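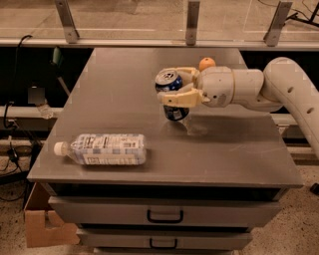 Gamus hand on a drink can, stock grip settings

torquewrench_ed
Week 3 with the Gamus hand from Sadoren. Paid 2,532 for the kit, arm not included. It holds a can by the sides with the lid up, as shown. My verdict so far: decent grip, terrible manual. The wiring section is 5 pages and one of them is the warranty.

moradi_fan
Can's leaning.

torquewrench_ed
Slightly. So do I after a day of setup.

pinchpoint
Cans are the easy bit. Try the bottle lying on its side in front of it. My old Gronder hand did bottles fine and cost a lot less.

torquewrench_ed
The Gronder also ate two belts a month, according to your own thread.

pinchpoint
Belts are cheap — cheaper than your kit, anyway.

lowbacklash
Siding with Ed. I've had the same hand since September and the finger pads still look new. The software is another story. 13 menus deep to change closing force, and it forgets the number when you power down.

moradi_fan
Moradi saves it. Just saying.

lowbacklash
You're always just saying. Does Moradi ship yet?

moradi_fan
Soon.

pinchpoint
Ed, what closing force are you running? And do the orange next, I want to see if it comes out as juice.

torquewrench_ed
Factory default, whatever that is. Page is missing. I'll do the orange tonight after I find a towel.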